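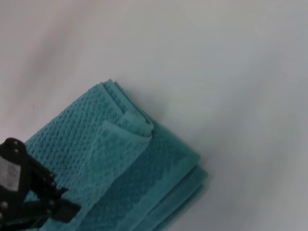

Chapter 12
Folding and Storing Household Towels

Most people learn to fold a towel by watching someone else do it, and most never think about it again. In a home that is good enough. In a guest house, a clinic or a laundry room that sends out 300 towels a day, small differences in folding add up. Shelves fill unevenly, stacks lean, and the person who unloads the cart has to fold a second time.

This chapter covers flat towels of hand and bath size. Kitchen cloths and fitted items are left for the next chapter. By the end you should be able to fold a towel to a set shelf width, tell a sound fold from a poor one, and choose a fold that suits the weave.

12.1 Parts of a towel

Four words are used throughout. The face is the main area of cloth. The hem is the narrow finished strip along an edge, sewn or woven flat so the cloth does not fray. The pile is the layer of raised loops found on terry cloth. The fold line is the edge made when the cloth is turned back on itself.

Hems matter more than beginners expect. A hem is flatter than the pile beside it, so it does not bulk up at the same rate. Where several hems lie on top of one another, the side of the stack may sit lower than the middle. Turn a few towels end for end as you build the stack and it will stay level.

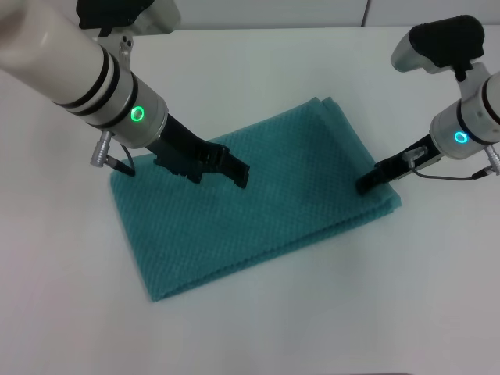 Figure 12.1 A teal towel folded into a rough rectangle. The layers do not quite line up at one corner.

12.2 Judging a fold

Look at the corners first. A corner where the layers are slightly offset is common and does no harm in a linen closet at home. For open display it should be corrected. Lift the top layer, slide it until the edges meet, and press down with a flat hand. Do not tug at the corner itself - this stretches the hem and the problem comes back after the next wash.

Next, look at the long sides. One long side should be a clean fold line and should face the front of the shelf. The side with the open layers goes to the back. In her training notes for the Bavevura guest houses, Ailsa Lennox calls these the "quiet side" and the "busy side," and some workplaces still use her terms.

Last, check the width. A shelf card cut to the width of the shelf is faster than a tape measure and gives the same answer every time.

12.3 Weave and thickness

A waffle weave has rows of small recessed cells with raised ridges between them. The texture shows on the face even when the towel is folded, and

pressing hard to make a sharper crease will flatten the ridges along that line. Fold waffle cloth with a light hand and let the weight of the stack do the rest.
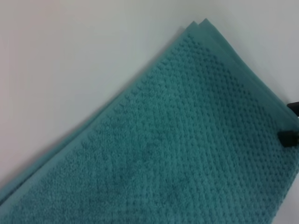
Thick towels need fewer folds. Two folds are usually enough for a hand towel, and a third may make the bundle spring open at the end. If it does, go back one step and accept a longer rectangle.

Exercise 12A

Work in pairs with one towel and a clear table. One partner folds and the other checks the corners, the long sides and the width, in that order. Trade places and repeat. Write down which fault came up most often and keep the note for Section 12.4, where Finlay Halliday's method for narrow shelves is explained.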